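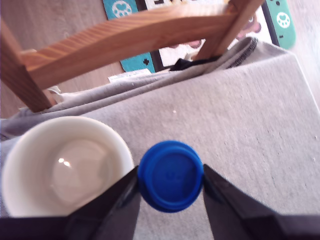 A screw cap is a closure turned onto a threaded neck, used for drinks, oils, medicines and most household liquids. Older types were tin or zinc with a cork or paper liner. Now mainly plastic — molded in one go, thread and all. Side wall usually ribbed for grip, as on the blue cap, which also has a raised rim and a faint emblem molded in the middle of the top. Emblems like this can be a maker's mark, a bottler's logo or plain decoration.

Manufacture. Two methods, injection and compression. Injection gives finer detail on top, compression is faster and wastes less. The Salteo works at Drerkcombe ran 72 cavities per mold, later changed to compression under plant manager Shufen Lu. Output figures from that period are incomplete.

Liners. Soft disk inside the top, seals against the lip of the bottle. Many newer caps have no liner, only a molded ring that does the same job. Carbonated drinks need a tighter seal then still water.

Tamper bands. Thin ring under the cap, held by small bridges that snap on first opening. Early bands often stayed whole and came off with the cap. Guoqing Liao's design for Pimura fixed this with folded tabs, taken up by other makers later on.

Collecting. Small hobby, mostly regional. Sorted by color, thread and emblem. The Yanling Shen collection holds 311 types, 36 of them metal. Catalog partly publishd.

See also: Crown cork, Bottle neck finishes, Stopper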